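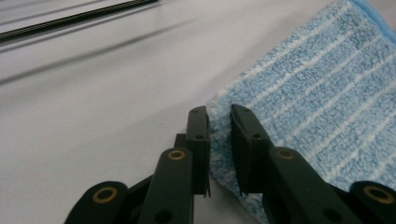
How does a robot learn to fold a cloth?

In our school club, Puneo, the children teach a robot to fold. First, Nayeli holds a gripper in her hand. It has two black fingers, and they can hold a cloth by the corner. A striped cloth is good for beginners.

Nayeli folds the cloth many times, and the computer keeps every try. Our team has 300 tries now! The robot will study them and copy the movements.

Why so many? A cloth is soft, and it never lies the same way twice. Try it at home: drop a towel 7 times and draw its shape each time.

Next page: Yeison builds the arm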